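# plesmont-lending

Loan and return records from the Plesmont tool library, covering two branches (Gaten and Longo). One row per loan. The data was exported from the front-desk system and cleaned with the scripts in `clean/`.

## Contents

- `loans.csv` – 2728 rows, one per completed loan
- `items.csv` – catalogue of lendable items
- `branches.csv` – branch codes and opening hours
- `clean/` – scripts that produce the three files from the raw export

Open loans are left out. A loan enters the file once the item has been checked back in and its condition code set.

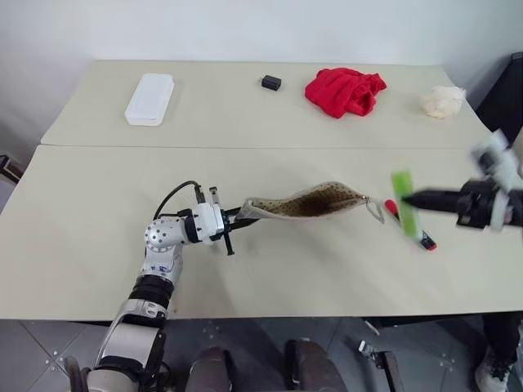
## Fields in `loans.csv`

| Field | Type | Notes |
|---|---|---|
| `loan_id` | integer | unique, not sequential |
| `item_id` | string | joins to `items.csv` |
| `branch` | string | `GAT` or `LON` |
| `days_out` | integer | whole days, same-day return is 0 |
| `condition` | integer | 1 (unusable) to 6 (as new) |
| `late` | boolean | true if returned after the due day |

Member numbers were dropped before export. There is no field that links two loans to the same borrower.

## Known problems

- Longo closes on Thursday. Items left in the after-hours bin that day are logged on Friday, so `days_out` is one too high for them.
- 42 rows have no condition code. They are kept, with the field blank. Do not read blank as 0.
- Before March, Gaten recorded battery packs and chargers as part of the parent tool. They now have their own `item_id`. Counts by category will jump at that point.
- Colour names in `items.csv` are free text and have not been standardized.

## Catalogue codes

Each `item_id` starts with a category prefix: `HND` for hand tools, `PWR` for power tools, `GDN` for garden, `MSC` for everything else. Kits have a suffix of `-K` and are lent as a unit. A kit returned with a part missing is given condition 2, whatever the state of the remaining parts. 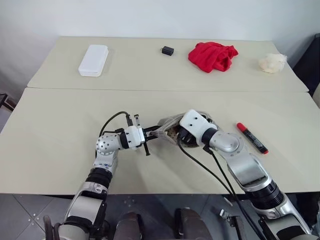
**Can the loans be joined to the Dambridge data?**

Only by category prefix. Dambridge uses its own item numbers and a different condition scale, and no lookup table exists between the two catalogues.

## Rebuilding

```
make clean
make tables
```

The build needs the raw export in `raw/`, which is not part of this repository. Output is sorted by `loan_id` and encoded as UTF-8. Line endings are LF.

## Licence

Data: CC BY 4.0. Scripts: MIT. Please report errors through the issue tracker and include the `loan_id`.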